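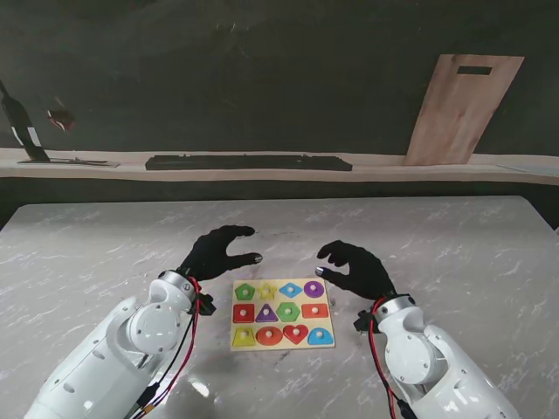
Hatholm lecture series returns, with few answers on who it is for

28/03/2018

The Hitcombe Institute has announced a new run of public lectures on gender, work and migration, to be held at its Hatholm campus. The opening talk, by sociologist Lorna Hepburn, looks at women who took part in the Brakex factory strikes and how they were left out of later accounts.

Hepburn's research is solid. She recorded interviews with 34 former strikers and has read the union minutes that most writers on the subject skipped. Whether the series around her deserves the word "public" is another matter.

The institute says almost 400 people signed up for last year's talks. It does not say how many came. The Nicholas Room, where the lectures take place, seats 70, and in January staff and students filled most of it.
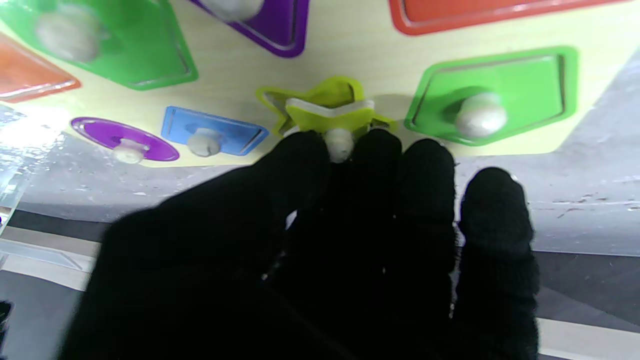
Organizers now promise a wider audience – they made the same promise a year ago – and point to a mailing list of 260 local addresses. Asked how many of those belong to people outside the university, a spokesperson said the figure was "not broken down that way."

Admission is free, but booking is through the campus website and requires an institute login. Guests without one are asked to email the department office.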